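She plasters ceilings, and she'd rather be asked about biscuits

I got to Dernness a bit after 8 in the morning, which she'd told me on the phone was "practically lunch". Her van was already backed up to the side door of the old hall and she was standing in the porch eating a cheese scone out of a paper bag. She gave me half. I'm telling you this first so you know I'm not an impartial witness.

I'd wanted to talk to somebody in the heritage plaster trade ever since a chunk of our own hallway cornice came down in February and landed in a laundry hamper. She agreed on two conditions. I couldn't use her name (she has enough work, she says, and her mum reads everything) and I had to hold the bottom of the ladder.

So there I was, holding the ladder. She's been at this for 30 years, and she got into it completely by accident. "I wanted to do hair," she told me. "I did a term of hair. I hated the talking. Then my uncle needed somebody to mix for him over the summer and I thought, well, a bucket doesn't ask where you're going on your holidays."

Her uncle had a small outfit called Sakalauskas, which had been going since before she was born and did mostly theatres and churches. He didn't teach so much as grunt. "If it was right he said nothing. If it was wrong he'd scrape it off with you standing there. I had a whole first month of being scraped off!" She laughed so hard at this that I took a firmer grip on the ladder.

I asked what people get wrong about old plaster, and she came down two rungs to answer me properly.

"They think it's white," she said. "They look up and see white. It isn't a colour, it's shadows. You paint a leaf six times and you've got a potato. I've taken paint off ceilings where the owner swore blind there was nothing under it but a lump, and it's grapes. Beautiful grapes."

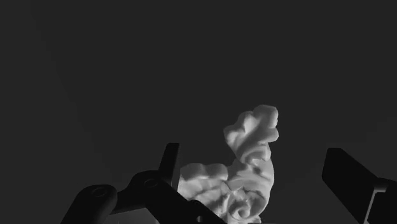

I said our cornice might well be potatoes, in that case, and she asked me what it was painted with. I told her whatever was in the garage. She closed her eyes for a second.

The hall at Dernness is a long job. It has a ballroom with a ceiling that sagged, a stair with half its mouldings gone, and what she calls the biscuit room, a small parlour where the ceiling is divided into squares that look, I have to admit, a lot like shortbread. She's very fond of the biscuit room. She talked about it for most of the morning, and when I tried to steer her back to her working life she said the biscuit room was her working life. There are 274 separate bits of ornament to go back up in there, all bagged, all numbered in pencil, and she's got a notebook that says where each one lives. The notebook goes home with her at night. "House fire, I'd grab that," she said. "Then the dog." (The dog is called Stustar, after a racehorse that won her enough for a new clutch, and was asleep in the van the whole time I was there.)

What does she actually do all day? A lot of waiting, apparently. Mixing, pouring, waiting, cleaning up edges with a bit of bent steel her uncle made from a corset bone. She says the waiting is the part apprentices can't stand. They poke at things. She's had some good ones, though, and one who was better than her by the end of the second year, and she said so out loud to the client, and then went and sat in the van for a while.

"I wasn't upset," she said. "I was a bit upset."

We stopped for tea at 10. The kitchen at the hall is out of action, so everybody on the job traipses across the yard to the old estate office, where there's a kettle and a rotating argument about who bought the milk. The joiners sit at one end, the painters sit at the other, and she sits wherever the biscuits are. She has strong opinions on this. A plain biscuit for dunking, anything with chocolate for after 3 o'clock, and no coconut near the tools.

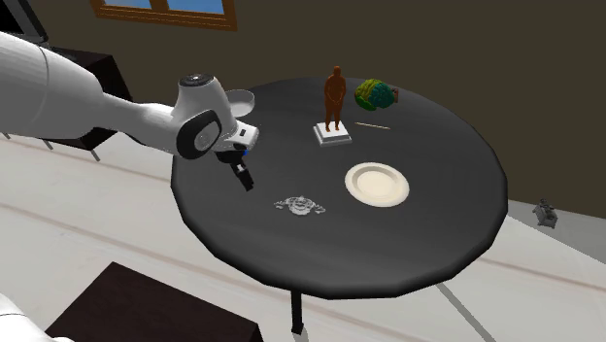
A big round table with a charcoal top and a dark rim.

I asked whether she worries about the trade dying out. She gets asked that one a lot and pulled a face at me. "People were saying it when I started. My uncle was saying it! He said I'd have five years out of it if I was lucky." What does bother her is the paperwork, the driving, and her left shoulder, which she's been told to rest by a physio in Vuritz who, she says, has clearly never met a ceiling. She's 40 minutes from the physio and goes when she remembers.

She did think about stopping once. There was a bad winter when two jobs fell through and she took a stint fitting ceiling tiles in offices. Good money, warm, home by 4. She lasted until spring. "I'd put up a whole floor and I couldn't have told you the next day which floor it was," she said. "They were nice people, but. Great canteen."

Before I left I showed her a photo of our hallway on my phone. She enlarged it, turned it sideways, and was quiet for long enough that I started apologising. Then she asked if I'd kept the piece that fell. I had, it's in a shoebox in the spare room. She told me to put a damp sponge to one corner, go gently, and ring her if I found a leaf.

I did it that same night. It's an acorn, we think. I've left her a message.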